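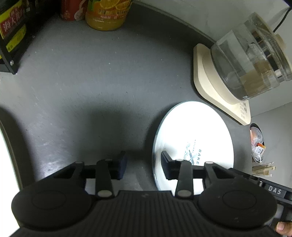
About Doherty Tableware Rental

2 min read

Doherty Tableware Rental supplies plates, glasses, flatware and serving dishes for weddings, school dinners and company lunches. We work out of a single warehouse on Plendard Road and deliver across the county six days a week.

The business started 18 years ago as a side line to a catering kitchen. Customers kept asking to borrow the plates, so the kitchen closed and the plates stayed. We now keep more than 1000 place settings in stock.

Our two main lines are Clirnau, a plain white range, and Skiltberg, a heavier stoneware that suits outdoor tables. Both can be mixed on the same order. Glassware is priced by the rack and flatware by the dozen.

Orders are packed the day before delivery. You do not need to wash anything — scrape the plates, put them back in the crates and we do the rest. Breakages are charged at replacement cost, and the price list is sent with every quote.

The largest event we take on is 350 guests. For dates in May, please book early, as most weekends fill up. Small orders are welcome, and you can collect them yourself from the side door on weekday mornings.

Contact us | © Doherty Tableware Rental | Back to top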